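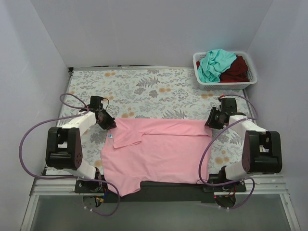
Folding a short-sleeved T-shirt: one side turned in, the second side still to be folded.

Nostham Clothing Bank
Frequently Asked Questions: Preparing and Folding Donated Clothing

The answers on this page apply to all garments given to the Nostham Clothing Bank, whether they are brought to the Catari Street counter or collected from a partner school. Questions about furniture and bedding are answered on a separate page.

Do I have to fold my donation?

Folding is requested but not required. Clothing that arrives unfolded is accepted and is folded by our staff before it goes to the shelves. Donations that arrive folded and sorted by size are usually shelved the same day. Unfolded donations may wait until the following week, particularly in April, when the seasonal exchange takes place.

How should a T-shirt be folded?

Lay the shirt face down on a clean, flat surface and smooth it from the center outward. Fold one side in toward the middle so that the new edge runs straight from shoulder to hem. Lay the sleeve back over the body of the shirt. Repeat with the other side. Then bring the hem up to the neck in two equal folds and turn the finished shirt over.

The side folds matter most. If the long edge is straight, the shirt will stack evenly with others of the same size. If it slants, open it and begin again from the flat shirt.

My table is smaller than the shirt. Is that a problem?

No. One sleeve may hang over the front of the table while the opposite side is being folded. Turning the shirt sideways, with the neck to one hand and the hem to the other, often makes better use of a narrow surface. Please check that the edge of the table is clean, particularly when folding white or light colors.

What size should the folded shirt be?

Shelves in the adult section are divided into spaces 35 centimeters wide. A folded shirt should fit one space with a little room on each side. Children's shirts are stored in drawers and may be folded smaller. Exact measurements are not checked at the counter.

Where should the neck label be?

Please leave it in place. Shelving staff read the size from the label, and a shirt without one must be measured by hand. If the label has already been cut out, pin a slip of paper to the neckline with the size written on it. Do not write on the fabric or use adhesive tape.

Should long-sleeved shirts be folded in the same way?

The first steps are the same. After each side has been folded in, lay the long sleeve down along the body, parallel to the side fold, and turn back the cuff if it reaches past the hem. Button-front shirts should be closed at the top, middle and bottom buttons before folding. Heavy sweaters are folded once at each side and once across.

Will creases be a reason for refusal?

No. Soft creases at the shoulders are normal in cotton knits and are not considered damage. Ironing is not expected. Donors who wish to iron a garment should let it cool completely before folding, as warm fabric takes a sharper crease.

What condition must the clothing be in?

All clothing must be washed and fully dry. Small repairs are welcome, and a missing button does not disqualify a shirt. We cannot accept garments with open tears, strong odors or stains that remain after washing. Items printed with a company uniform design are referred to Aurelio Ibarra at the counter, who will advise whether they can be used.

How should folded clothing be packed?

Use a box or a firm paper bag. Place the heaviest items at the bottom and stack shirts with the neck ends facing the same way. A box should weigh no more than 8 kilograms. Please do not use vacuum bags - they press the folds hard into the fabric, and the contents cannot be checked without unpacking everything.

How much may I bring at one time?

Individual donors may bring up to 80 garments per visit without an appointment. For larger amounts, write to Amparo Prieto in the receiving office and state the number of boxes and the general type of clothing. Last year the Clothing Bank received 3,857 shirts, more than any other kind of garment, and at certain times we may ask donors to hold shirts back for a few weeks.

Can I learn to fold in person?

Yes. A free folding session will be held on Sat 12 November in the upstairs room of the Petridis Building, led by Candela Toledo. Participants will practice with T-shirts, button-front shirts and children's pants. Those who wish to bring their own clothing are welcome to do so, provided it has been washed. Children may attend with an adult.

Registration is handled at the Catari Street counter. Places are limited, and names are taken in order of arrival.

May a school or workplace hold its own collection?

Yes. Organizers should contact Patricio Cifuentes before announcing a collection so that a pickup can be arranged. Printed folding instructions are available on request in English and Spanish. The Dristau branch does not have a loading area and can receive only what one person is able to carry.

Can I receive a receipt?

A receipt is issued at the counter on the day of the donation. It states the number of boxes or bags received and does not give a value for the contents. Receipts cannot be issued for items left outside when the counter is closed.

Whom should I contact with a question that is not answered here?

Please write to Reynaldo Ocampo, Donor Services, at the Catari Street address, or ask at the counter during opening hours.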